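Grisarlow Hand Kit, for home and shared workshop builds

The kit mounts a black multi-fingered hand on an arm you already have. My own build works at the kitchen sink, with a plate on the roll-up rack.

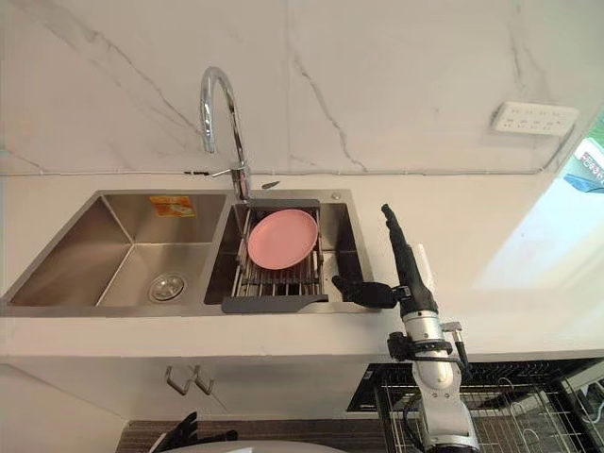

What you receive

Hand, strap bracket, 3 spare screws, 2 cables
Price: 300, shipping from Flodstead included

The cable must stay free along the arm. Please leave some slack before you tighten the strap.
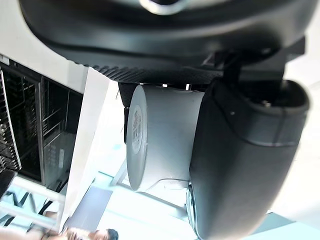

White container held on its side, wrist camera view

Questions to Fasil Abdella, Montecinos workshop.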